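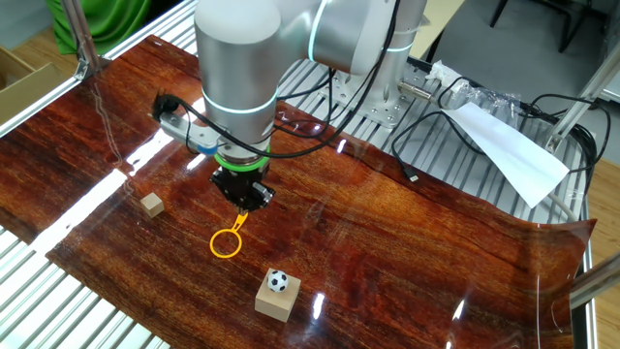

16/08/2024. The wood-grain sheet has been on the table long enough now that I should write down what I think of it before I get used to it and stop noticing. Short version: I love the color and I'm fighting with the finish. It's a reddish brown, pretty warm, and it makes pale things look great. The light tan blocks jump right off it, and so does anything yellow, and the little soccer ball with its black pentagons looks better on that brown than it ever did on bare metal. But the shine! Every light in the ceiling lands on it as a long white streak, and the right-hand edge still curls up a bit no matter how nicely I talk to it. Lanying says to give it time. I've given it time.

What I did to get it there, in case anybody has to do it again. The sheet came from Schwaiger rolled up tight on a cardboard tube, 800 mm wide, and I unrolled it face down on the floor and left it overnight with the Bolard catalogs on top (finally a use for them). Next morning I wiped the rails, blew the dust out of the slots and laid the sheet over the slats. No glue. Thaddäus wanted glue and I talked him out of it, and I'm still glad I did, even with the curl. Anything you glue to slotted aluminum you will be picking out of the slots in February with a dental tool.

The trouble with no glue is that the sheet rests on the framework and the framework isn't one flat surface, so you get high spots and low spots. You don't see them if you stand right over the table. Get your eyes down level with the top and look along the reflections and they wobble, and that's your map of where it isn't sitting flat. I spent a happy half hour doing this when I was supposed to be labeling drawers.

Things to try on the curl, in the order I'd try them:
- roll the edge backward around the tube it came on and leave it there through lunch
- a strip of the Zerkero double-sided tape, the thin one, along the underside and only on the outermost rail
- trim it back a finger's width (last resort, you can't untrim)
- a stiff backing board under the whole thing, Seraina's idea

Seraina's idea is the right one and I knew it when she said it, but it means cutting a board to go between the posts, and I'm not ready to take everything off the table again. I'll do the tape first.

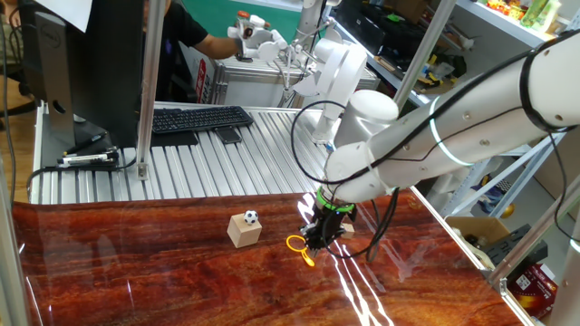 Wood-grain top with block and ball, ribbed bench with keyboard and phone behind it.

About that bench. I know it's where everybody's stuff goes. It's waist height and has the power strip at one end, so of course it is. But from the low side of the table, the bench is the background to everything, and black things on silver ribs catch the eye more than the table does. I'm not asking for it to be bare. Keyboard and pad can live there, they have to. Phones I would love to see in pockets. Pens, well, see the note further down about pens.

Now the blocks. There's a small one and a bigger one, both light wood, and I've become fussier about them than I ever meant to be. They came out of the offcut bin and I squared them up on the sander, finishing with 400 grit, going with the grain on the sides and in little circles on the ends. I broke the corners very slightly so they don't scratch the sheet when somebody slides one instead of lifting it. Please lift. No oil and no varnish on them. I tried a coat of wax on a spare and it came out blotchy and a shade too orange, and it left a smear on the sheet that took me three goes with a damp cloth to get off. Bare wood, keep your hands clean, that's the whole system.

The ball goes on top of a block, and this is the fiddly bit that people keep asking me about. It will sit on a flat face if the face really is flat and you let go of it gently. I find it helps to turn the ball in my fingers until it feels settled, then set it down and take my hand away straight up. Sideways and it follows you. Annelies puts it down with two fingers from above like she's placing a cherry on a cake, and hers stays, so clearly there's more than one way to do it. When it does roll off it goes for the low spots in the sheet first and then the floor. If you can't find it, look under the table toward the left, that floor isn't level either.

I did think about sanding a shallow dish in the top of the block so the ball would have a seat. I had the sandpaper wrapped around a marble and everything. Sabine pointed out that then the block only has one right way up, and somebody will use it upside down and wonder what's wrong with it. Fair. Plain block stays.
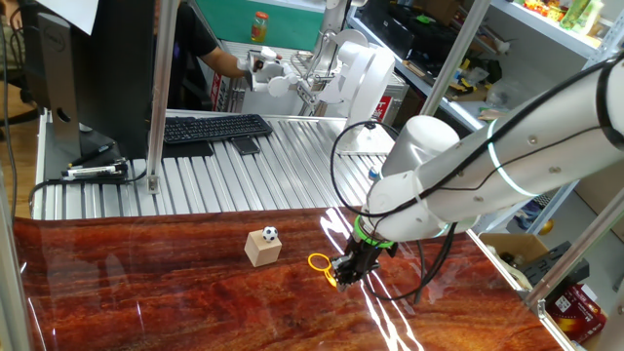
Ball on its block at the left, yellow loops toward the right, streaks from the ceiling lights.

Cleaning. The gloss shows everything, fingerprints most of all, and it took me a few tries to find something that didn't make it worse. Paper towel is out, it leaves lint and I think it's putting in fine scratches (hold a flashlight low and you'll see some near the front that I'm pretty sure are mine, sorry). What works is a microfiber cloth barely damp with plain water, wiped in long strokes the same way as the printed grain, then a dry one right behind it. The Grirkar glass spray is fine on glass. On this it left a rainbow. I've put the bottle back with the window stuff and it should stay there.

The whole wipe-down takes me 11 minutes, including taking the small things off and putting them back, and I'd like us to do it at the end of the day instead of the morning. Dust that sits overnight is easy. Fingerprints that sit overnight are a project.

Pens: the markers and pens by the bench edge need a cup. They roll into the grooves and line up there looking very pleased with themselves, and one of them has already lost its cap. I'll bring a jam jar from home unless somebody has a real pen cup they're not attached to.
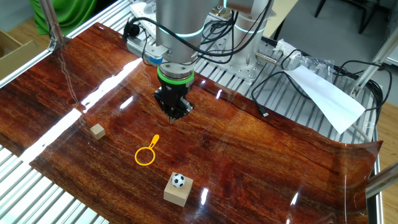

Bench notebook entry | 1,055 words

On the glare, because Lanying asked and I gave her a mumbly answer in the corridor. There's a broad band of it running down the left side of the sheet, and the small block ends up close to the bright part if you aren't careful. The loop-handled yellow piece does much better lying lower down on the brown, where you get the full color of it. So for now I'm working around the light: small stuff away from the left, big block toward the front with the ball on it. It's a dodge and I know it.

The proper fix would be a matte sheet. Schwaiger does the same print in a satin finish and I've asked for a sample, any size, even a postcard. If the color holds up I'd swap tomorrow. My worry is that satin prints tend to go a bit gray, and then I lose the warmth, and the warmth is the only reason I picked this one over the fake slate. Thaddäus thinks we could hang some diffuser under the lights and leave the sheet alone. Could be! It's more ladder work than I want before the sample gets here.

Still to do:
- tape on the curled edge, check it again after a couple of days
- jar for the pens
- spare big block, same size, same 400 grit, bare
- ask Sabine where the second roll of Zerkero tape went
- satin sample, chase Schwaiger if it hasn't shown up

Seraina has the tube the sheet came on, it's behind her door. Don't throw it out, I need it for the edge.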